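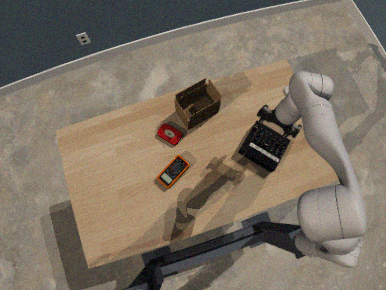

1. OK, people keep asking me how it's going with the robots at work, so here's a thread. I've been on the returns bench at Evaron for 13 years. We get back test gear, mostly multimeters, plus whatever else the customer threw in the box. Somebody opens it, figures out what it is, checks it and sends it somewhere. That somebody is me!

2. As of 28 September 2020 we're officially "in transition." That's the phrase on the sheet by the time clock. What it means on the floor is that arms are going in on the sorting end, and the 17 of us on the bench have been asked what we think should go to them and what should stay with us.

3. I did not expect to be asked, to be fair. Last time we got new equipment (the label printers, ugh) we came in one morning and it was bolted down already. Wrong height for half the crew. I still have opinions about those printers.

4. This time Jullness is doing the setup, and they build everything in simulation first. So for weeks now I've been looking at a computer version of a bench with arms on it, and saying things like "no, you'd never put the open carton back there, you'd be reaching over your own work all day."

5. And then Khairul Santoso (he's the Jullness guy, very patient) says "the arm doesn't mind reaching." And I say fine, but I'm the one who's going to be clearing it when something goes sideways. And he writes that down. I like that he writes things down.

6. The sorting setup is the one I care about most. Open cardboard box, a meter lying face up, other odds and ends on the table, arm hanging over it with the gripper open. You'd laugh at how much discussion there's been over the meter. Face up, face down, screen toward the arm, screen away from the arm.

7. My point on the meters was that they never come back lying nice and flat. They come back wrapped in their own leads, or in a sock. I've had one in a sock. So I said, if you only practice on tidy ones, you'll be great at tidy ones. Now they're adding messy ones, and I have been put in charge of describing mess. Finally, a job I trained for.

8. Let me talk about what the sorting does to a person's body for a sec, it's the part people outside don't get. On a heavy day our bench sees 300 items. You pick up, turn over, put down. Pick up, turn over, put down. None of it is heavy. My right thumb has been clicking since March.

9. So when folks say "aren't you sad about it," I mean, I'm not sad about the thumb part! If the arm wants the turning-over part it can have it with a bow on.

10. What I'd be sad about is the figuring-out part. Somebody sends back a meter with a note that says "reads wrong in the morning." You can't sort that. You have to call them and ask what happens in the morning. (It was the heater. Poor guy had been blaming the meter all winter.)

11. We did get that one in writing, sort of. Anything with a note in the box comes to a person. It's on the list that goes to the managers, and I check that list every time a new version comes out, to see if it's still on there. Still on there last I looked.

12. The other question was one arm or more. I'd been picturing one. Then Khairul pulled up the version with the long table and there was another arm on it, farther along, and I'll admit my stomach did a little flip. You see one arm and you think "tool." You see two and you start counting chairs.

13. I said that out loud in the meeting, by the way. Bit quiet after. But then our lead said OK, let's talk about chairs, and we did, for most of an hour, and it was the best meeting we've had in years. 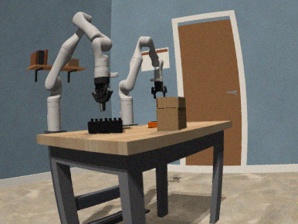

14. Where we landed on chairs: no layoffs through the changeover, and the people who come off sorting get first pick of the repair training. Some of us want that and some of us really don't. I have a friend two spots down who took this job so she wouldn't have to think about circuits, and I respect that a lot.

15. She's going to run the cell instead. That's the name for the arms plus the table plus all the stuff around them. Running it means loading it, watching it, stopping it, and getting to be the one who says "nope, that's wrong." She's going to be so good at that last one.

16. The racks and small parts are a different kind of job from the box work, and I had to have that explained to me twice. With the boxes you've got some room for error. With a rack and a narrow metal piece coming down toward it, you don't have much. Khairul calls it "tight work" and I've started saying it at home about the garage.

17. Tight work is where I figured we'd be safe forever, haha. Steady hands and all that. But my hands are a lot steadier in the morning than they are at the end of a shift, and I know it, and so does everyone who's had to redo one of my late ones. Sorry, everyone.

18. Somebody asked in my replies whether the sim is "just a video game." Kind of? It has a wall and a floor and an outlet and everything. There's a version with books on a shelf! We do not have books on a shelf. I asked if that meant we were getting books and was told no.

19. But here's a thing the sim did for us. We got to argue about the table before there was a table. My friend wanted to know where you stand when an arm stops partway through something. Great question. In the first layout, the answer was "squeezed up against the other station." Second layout, there's a spot for you, and the stop button's going where you can reach it without leaning in.

20. For comparison, the place in Liem where my cousin works got theirs with no sim and no asking. She says the arms are fine. What bugs people is that the pace is set for them now and the old habit of slowing down for a chat before lunch is just gone. That one stuck with me. I brought it up and I don't know yet what'll come of it.

21. The software that tells everything what to do next is called Evach, and we've been using a bit of it on the bench already. Mixed feelings. It's nice to not hunt for a work order. It's less nice that it keeps a time on every item. We asked who sees the times. Answer: the lead, for the whole bench, not per person. We asked for that in writing too – see a pattern here?

22. Training has been six sessions for my group so far, on the clock, with coffee. Mostly it's learning to read what the cell is telling you. Is it waiting, is it stuck, or did it drop something and not notice. I thought I'd be hopeless and I'm medium, which I'm thrilled about.

23. Funny thing, it's made me notice what I do with my own hands. I went to write down how I decide if a returned meter is worth opening up, and I couldn't do it. I pick it up and I sort of know. Part of it is how the dial feels when you turn it. Gritty dial, it's been in a truck. There isn't a box on the form for gritty dial so I asked for one.

24. They gave me a comment field. We'll see.

25. Stuff I still don't have an answer to, in case anyone from another shop has been through it: what happens to pay when the job title changes but the building doesn't? Ours says "bench technician" now and the draft says "cell operator" for some folks, and the draft is pretty shy about the number next to it.

26. Also, who teaches the new hires? I learned everything by doing the boring sorting next to somebody who knew more than me. If the boring sorting goes to an arm, where does a new kid sit and learn what a bad meter looks like? I think you'd have to save some of the boring stuff on purpose. I've said so. Khairul wrote it down.

27. To the person who messaged to say I'm "training my replacement" – yeah, I've thought about that one too, usually on the drive home. Some days I think you're right. Other days I remember the thumb. I'd still take being in the room over hearing about it at the time clock.

28. Next thing on the calendar is the floor tape, marking where the real table goes, and I've asked to be there for it. I'm bringing my own tape measure after what happened with the printers. If your shop has done this already, tell me what you wish you'd asked before it was bolted down – replies are open and I'm reading them all on break.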